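The Tillar Butcher-Block Oil and Wax Set

Home / Kitchen Care / Wood Surfaces / Oils and Waxes

In stock. Ships Monday to Thursday.

$30 for the set
$79 for the big-household bundle (three sets and a bag of cloths)

Choose your finish: Plain / Orange Peel / Cedar

If you have a wooden countertop, or a big old cutting board that your aunt gave you, or one of those rolling kitchen islands that everybody seems to end up with sooner or later, you probably already know the feeling of running your hand over it one morning and thinking, oh dear, that's gotten dry. It creeps up on you. You wipe it down after supper every night like a good person, and all that wiping slowly carries the oil away, and then one day there's a pale patch by the sink the shape of Ohio.

The Tillar set is what we use on our own wood, and what we used for years before it ever had a label on it. Hazel Kowalczyk started cooking it up on the back burner of her kitchen on Clukness Street for the tables in her sewing room, which take a real beating (scissors, coffee, hot irons, a cat), and she gave the extra away in jelly jars at Christmas. People kept bringing the jars back and asking for more. So now there are proper bottles, and a tin, and a page on a website, and she still tests every batch on the same scarred old maple board.

What's in the box

One bottle of Tillar oil, food-grade mineral oil with nothing added in the Plain finish
One tin of Tillar wax, beeswax and mineral oil, soft enough to scoop with a finger on a warm day
One cotton cloth, hemmed
One folded card of instructions, in Hazel's handwriting

How it works on your wood

The oil goes on first and soaks down into the grain, and the wax sits on top and keeps water from sneaking in behind it. You can use the oil by itself and plenty of our customers do, but the wax is what gives you that lovely soft feel under your palm, and drops of water will stand up on it in little beads for a good while before you need to do it again.

Start with a clean, dry top. Dry is the part people hurry. If you washed it this morning, leave it until evening, and if you washed it in the evening, go to bed! Pour a puddle the size of a pancake in the middle and push it outward with the cloth, going along the grain. Don't forget the edges, and do the underside too if you can get at it (a board that's oiled on one side only can cup on you, and then it rocks every time you chop an onion). Leave it overnight. Wipe off whatever is still sitting on top in the morning, rub in a thin coat of wax, give it half an hour, and buff with the dry side of the cloth until your arm complains.

A new top wants oil once a week for the first month. After that, once a month is plenty for most kitchens, and a table that only sees homework and bill paying can go a whole season.

About stains and scuffs

We get asked about these more than anything else. Oil won't take out a stain, and we'd be fibbing if we said so. It will make the wood around it richer, and that often helps the small ones settle in. For something darker, rub with half a lemon and a spoonful of coarse salt, rinse, let it dry all the way, and then oil. Light scuffs usually need a pass with 220 paper along the grain. Deep knife marks you can sand or leave alone, and speaking for ourselves we leave them alone.

Which finish should I pick?

Plain is the one for cutting boards and anything else that touches food. Orange Peel smells like the holidays for a day and then fades, and it's nice on counters. Cedar is for desks, workbenches and sewing tables, and please keep it off your cutting boards.

The details

Oil bottle: 12 fluid ounces
Wax tin: 6 ounces
Coverage: 30 square feet with one coat of each
Shelf life: two years, capped, away from the stove
Good on: maple, birch, beech, oak, walnut, cherry, bamboo
Please don't use on: varnished or lacquered tops, floors, anything painted

What customers say

4.8 out of 5, from 264 reviews

"My island came with the house and looked like driftwood. Two coats and I called my sister into the room to look at it. The tin has lasted me since September." Emiliano Valcárcel

"Smells wonderful, and the cloth is a nice heavy one. I wish the bottle had a smaller spout, I poured out way too much the first time." Verified buyer

You may also like

Jakano Board Scraper, $14
Dramani Walnut Spoon Rest, $18
Tillar Wax, tin only, $16

Shipping and returns

Orders placed by noon on Thursday go out the same week. If the wax arrives a little melted in summer, set it somewhere cool and it will firm right up again. And if you don't care for it, send back what's left and we'll refund you, even if you've used a fair bit. 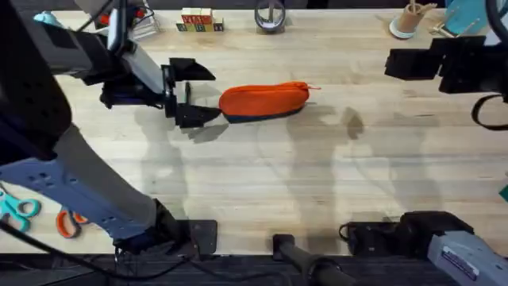 One more thing about the cloth, as it comes up a lot: wash it by hand in hot soapy water and hang it outside. The dryer is no place for an oily rag. When it gets too stiff to buff with, keep it for the garden tools, and write to us for a new one. They're $3 and Hazel usually tucks in an extra.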